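トップ > まちの話題 > 交通・道路 > インタビュー

朝の路線バスを残し、昼を予約制に　市の交通担当課長に聞く

市内の東側を走る路線バスが、この秋から昼間だけ予約制の乗り合い車両に切り替わる。車両の愛称は「Twal」。朝と夕方の便はこれまでどおり時刻表で走り、午前9時半から午後4時までは、電話かアプリで予約があったときだけ車が出る。沿線の住民からは「予約が面倒だ」「バス停が遠くなるのか」といった声が上がっている。市役所で交通担当課長に話を聞いた。

まず、なぜ昼間だけなのか。課長は机の上に乗降調査の表を広げた。

「朝は高校生と通勤の方でほぼ座席が埋まります。ここを予約制にしたら回りません。夕方も同じです。問題は昼で、誰も乗っていない便が毎日出ていました。運転士の数が足りない中で、そこを同じ形で続けるのは難しいと事業者から申し入れがあったのが始まりです」

申し入れは昨年の3月にあった。当初、事業者が示した案は東側の路線の全面廃止だったという。

「全部なくすという話には、市としては乗れませんでした。朝の便がなくなると高校に通えなくなる地区があります。それで、朝夕は事業者、昼は市の委託という分け方を提案しました。委託料は市が持ちます。協議に半年以上かかりました」

現在の時刻表では、昼の時間帯に往復7便が走っている。新しい仕組みでは便という考え方がなくなり、予約が入った場所を順に回る。待ち時間は長くても25分に収めるのが目標だ。

「25分というのは、調査を委託したStastulanceの試算から出した数字です。車両を二台にした場合の計算で、一台だともっと延びます。予算要求では三台も検討しましたが、初年度は二台で始めて、予約を断る件数を見てから判断します」

断ることもあるのか、と尋ねると、課長は「あります」と答えた。

「病院の受付が始まる時間と、買い物の帰りの時間は重なります。前の日までに予約していただければ、かなりの割合でご希望に沿えます。当日の急な予約は、時間をずらしていただくようお願いする場合があります。説明会でもそこは隠さずにお話ししています」

運賃は一回200円で、距離による違いはない。いまの路線バスでは終点まで乗るともっと高いので、遠くの地区ほど安くなる。反対に、二つ三つ先の停留所で降りる人には値上げになる。

「近い距離の方からはご意見をいただきました。距離別にする案もあったのですが、予約の受付で毎回運賃を計算してお伝えすると、電話が長くなります。電話で予約される方が大半だと見込んでいますので、一律にしました。定期券と通院の割引は、いまの制度をそのまま引き継ぎます」

乗り降りの場所は約80か所になる。既存のバス停に加え、集会所、診療所、ごみ集積所の脇などを新しく指定した。東側の商業施設Pranderoでは、これまで道路の反対側にあったバス停が、敷地内の正面入口の横に移る。

「Pranderoの前の道は横断歩道まで遠くて、荷物を持って渡るのが大変だという要望が以前からありました。大きなバスは敷地に入れませんでしたが、今回の車両なら入れます。施設側にも場所を出していただけることになりました」

一方で、指定を見送った場所もある。川沿いの細い市道では、対向車とすれ違える場所がなく、停車すると後ろがふさがる。警察との協議で認められなかった。

「川沿いの地区の方には、坂の上の集会所まで出ていただくことになります。いまのバス停よりは近いのですが、坂がきついというお話はもっともだと思います。市道に待避所をつくる要望は道路の担当に渡してあります。来年度の工事に入るかどうかは、まだお答えできる段階にありません」

予約の受付にはUltusというシステムを使う。電話を受けた係が画面に行き先を入れると、二台のどちらが先に着けるかが表示され、その場で時刻を伝えられる。利用者がアプリで申し込んだ場合も同じ画面に入る。

「アプリだけにするのではないか、というご心配が一番多かったです。電話はなくしません。受付時間は平日の午前8時から午後5時までで、土曜は午前中のみです。耳の不自由な方のためにファクスも残します」

日曜日の運行については、当面は行わない。いまの路線バスも日曜の昼は便が少なく、利用もわずかだという。ただ、説明会では日曜に教会や図書館へ通う人から、運行を求める意見が出た。

「日曜に運転できる方を確保できるかどうかにかかっています。委託先と話はしていますが、始めるときに間に合わせるのは無理です。半年後の見直しのときに、もう一度議題にします」

見直しで何を見るのかも聞いた。課長が挙げたのは、予約を断った件数、待ち時間、一人あたりの費用、そして利用をやめた人がどれだけいるかだった。最後の項目は数字で取りにくい。

「乗っている方には車内でアンケートができますが、乗らなくなった方には届きません。いまのバスの昼の便で、今月から車内で聞き取りをしています。承諾をいただいた方には、切り替えの後に郵便でもう一度お尋ねします。前回の路線変更のときはそれをやらなくて、後から困りました」 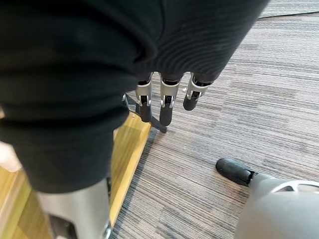
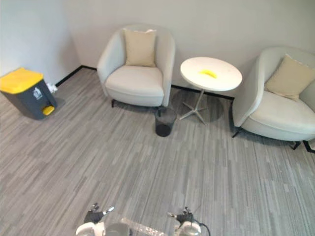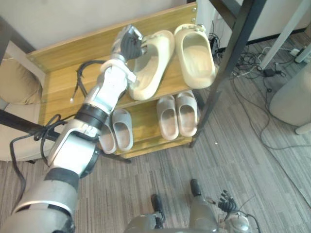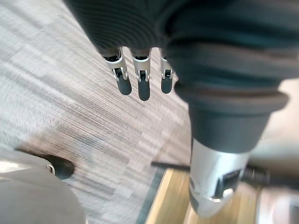

前回の路線変更とは、駅の西側で停留所を統合したときのことを指す。利用者が減ったことは集計でわかったが、家族の車に切り替えたのか、外出そのものをやめたのかは調べようがなかった。議会でも質問が出て、市は「把握していない」と答弁している。

課長は当時、別の課にいた。答弁を議場の後ろで聞いていたという。

「外出をやめた方がいるなら、それは交通だけの話では済まず、福祉や介護の費用にも関わってきます。今回は福祉の担当にも協議に入ってもらいました。聞き取りの項目も一緒につくっています。通院の回数が変わったかどうかも聞くことにしました」

費用についても確かめた。昼の委託料は、いま事業者に出している補助金の昼の分をわずかに上回る見込みだ。経費の削減にはならない。

「安くなると思われている方が多いのですが、初年度はむしろ増えます。受付の人件費とシステムの使用料がかかります。運転士が足りない中で昼の足を残すための費用だと、議会にもご説明しました。二年目以降は利用の状況で変わります」

運行が始まる前に、地区ごとに予約の練習会を開く。本番と同じ番号に電話をかけ、試しに車を呼んで一区間乗ってもらう。練習会の日は運賃を取らない。日程は回覧板と市の窓口で知らせ、申し込みは要らない。川沿いの地区では、坂の上の集会所を発着の場所にして行う予定だ。

「実際に坂を歩いていただいて、その上でご意見を聞きたいと思っています。私も同じ道を歩きます」

（取材・編集部）

カテゴリー：市政／公共交通／東地区

お問い合わせ｜記事の利用について｜© まちの話題編集部｜ページの先頭へ戻る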